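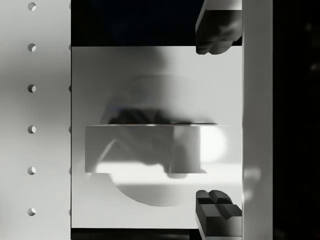
In January I visited the open day of the Dimitriou paper mill, a short bus ride from Lesby. The ticket was 2 euros and the tour began at nine in the morning, with 40 visitors in one group.

Our guide was Leonidas Rallis, who has worked on the drying line for many years. He spoke slowly, and I was thankful for it. First we saw the pulp tanks. The smell is sweet and a little sour, like old bread – I did not expect to like it, but I did.

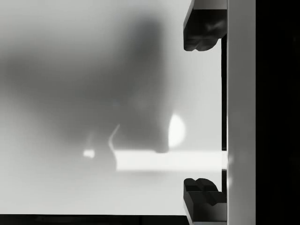

After the tanks we went up to the cutting room, where one order of 2,000 notebooks for a shop in Prusum was waiting to be packed. I asked Mr. Rallis why the covers are still glued by hand. He answered that the old glue machine was sold to Flivville and the new one is not paid for yet.

The mill shop closes at noon, so go there before the coffee. I bought two pads of the thick cream paper. The bus back to Lesby leaves from the other side of the bridge, and the stop has no sign.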